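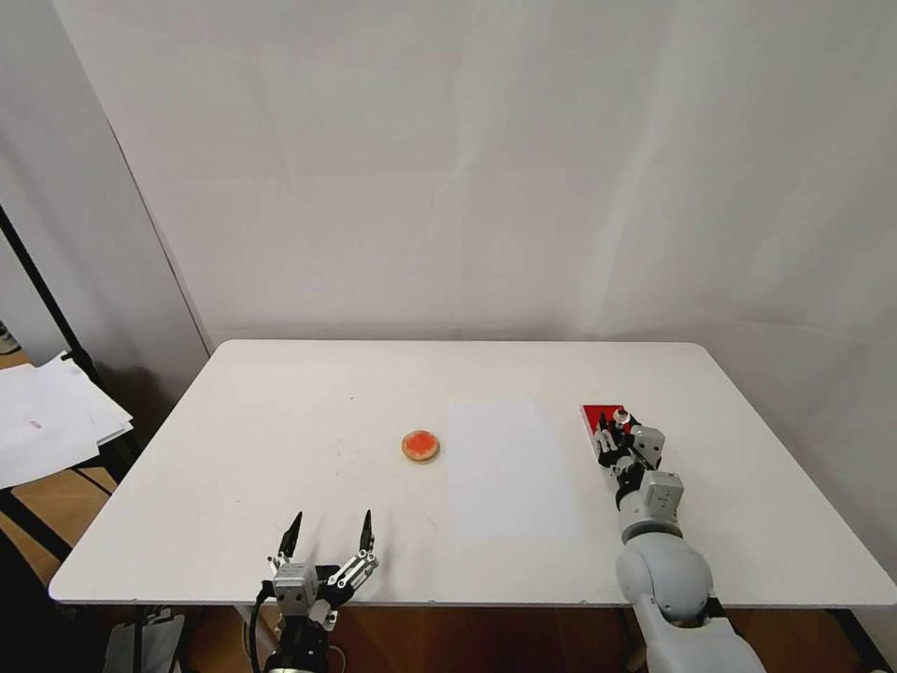

The stamp goes to the robot

Home | Archive | Work | Languages | Contact

16 November 2021

I work in the document office of Vurwood, and a big part of my job until this autumn was to stamp. The delivery papers come from the warehouse in Drekwood, somebody checks them, somebody puts the stamp on the sheet, and then they go to the folder or to the customer. On a usual day we have 200 sheets. At the end of the month it is 400, and on such evenings my wrist remembered each of them.

Now we are teaching this work to a robot with two arms. It has its own table in the corner of our room, with white cloth hanging behind. The engineers are from Zokurmont, and the one who comes most often is Vinh Hứa. He is a patient man. When he asked me to show him how I stamp, I did it in one second and he said, please, again, and slowly. I could not do it slowly. I had to think where my thumb is, and how hard I press, and when I stop pressing, and I made a very bad stamp with half of the circle missing.

So this was my first lesson from automation. I have done this movement for seven years and I was not able to explain it.

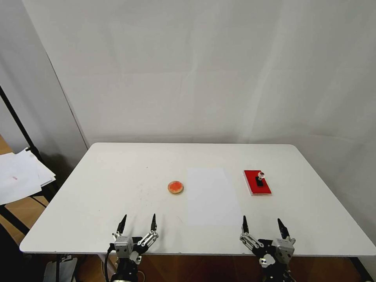 The stamp standing on its red pad, and the sheet between the two grippers.

For the robot there are many small tasks inside the one task. It must take the stamp by the handle, which is smooth and transparent, and Vinh says that transparent things are difficult for cameras. It must press on the pad, then find the paper, and our paper is white and the table is also white. I asked why they do not take a darker table. He answered that he would like to, but the customers have white tables too, and it is better to meet the problem in our room than in theirs.

What changes for us? I will try to write it fairly, as I have colleagues on both sides.

Aslı Duman sits opposite me and she is not happy. When you stamp a paper you also read it a little, she says, even if you do not want to. Last winter she found a delivery to the wrong town in this way, with the stamp already in her hand. The robot does not read. I think she is right, and I said so in the meeting. The answer of our manager, Nurhan Yazıcı, was that the checking will be a separate step, done by a person, with proper time for it. We have this promise in writing now. Aslı has printed it and keeps it in her drawer.

I am more on the other side. I don't miss the stamping on the days when I do something else. In the last weeks I have called customers about papers with mistakes in them, and I learned more about our deliveries than in a whole year before. But I also notice that I am more tired in the evening. The stamping was a kind of rest. You could talk with your neighbour during it, or think about dinner. If all the easy work goes to the machine, the whole day is made of difficult work, and I did not hear anybody speak about this in the presentations.

There is also the question of who is responsible. In our office the stamp meant: I have seen this, ask me. We each put a small letter beside it. Which letter do we put now? Nurhan wants the letter of the person who did the check. Vinh has no opinion, he says it is not an engineering question - I think he was glad to say it.

For the moment the robot works only with test sheets, and all the real papers are still stamped by hand. My place in the room is the same and my contract is the same. From the new year I shall have a course in customs documents, two afternoons in the week, together with Aslı. She has agreed to come, but she wants that the old stamps stay in the cupboard, with a fresh pad for each of them. Nurhan ordered the pads yesterday.

If you work in an office where something like this was already done, please write to me how you arranged the checking. I would like to bring some experience from other places to our next meeting.

Print this page
E-mail this to a friend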